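29 December 2019

Dye bench, second madder run

Went in for the afternoon to use the quiet. Heating was off in the main part so I kept my coat on until the pots got going. Aim was to repeat the May madder recipe on the new Kirnora wool and see whether the orange cast comes from the wool or from our water.

Weighed out 100 g of wool in four skeins. All of it scoured last week and left in the bag, which was a mistake, as the middle skein had stayed damp and smelt of it. Rinsed that one again and marked it with a double tie. The other three have single ties.

Mordant was alum at 15 per cent with a little cream of tartar. The Costigan alum is finer than the old stuff and dissolves much faster, but it cakes in the tub if the lid is left up. Lid was up when I arrived. Broke it with a spoon and it weighed out fine. Brought the pot up slowly over an hour, held it for another hour, then let it cool with the wool in.

Madder: Trondico ground root, same weight as the wool. Soaked overnight in cold tap water, first water thrown away. I know Rochelle keeps hers and uses it for the yellows, but I didn't have a free bucket. Second soak went straight into the dye pot with the root in a stocking. The stocking split at the knot when I lifted it in and I had bits of root through everything. They shake out when the wool is dry, so I carried on. 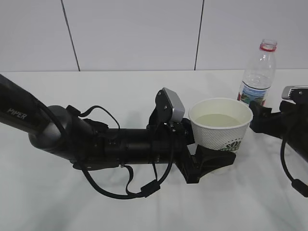 Temperature is where the May run went wrong, I think. The notes from then say "warm, not hot", which is no use to anyone. This time I wrote it down every ten minutes. Started at 18, reached 60 after 50 minutes, and held between 60 and 65 for the rest. It went over once, to 71, when I was on the phone. Took it off the ring until it dropped. The brown comes out of the root at higher heat, so if skein 3 looks dull that will be the reason, as it was at the bottom.

Skeins 1 and 2 had tap water. Skeins 3 and 4 had tap water plus a spoon of chalk, in the second pot. Same amount of root in each.

Results while still wet:
1. Brick, leaning orange. Very like May.
2. Same as 1, slightly paler at the tie. This is the one with the double tie.
3. Redder. A bit dull on one side.
4. Clear red, the best of the lot.

So the chalk matters more than the wool. I'd still like one skein of the old Kokard wool done with chalk before I say so to anybody else, and there is some left on the cone in the cupboard.

Both pots left to cool with the lids on. I have not thrown out the root. There should be enough in it for a coral or a pale peach, so please don't tip it down the sink (it blocks the trap anyway).

To do:
Dry the skeins out of the light and wind them on cards.
Wash a short length from each at 30 degrees and keep a bit back to compare.
Light test in the south window, half of each card covered with foil.
Ask Rochelle Pryor for her chalk weights. Mine was a spoon, and a spoon won't do for the recipe sheet.
New stockings.
Thermometer reads two degrees low against the glass one. I have put tape on it. All the figures in this entry are as read, uncorrected.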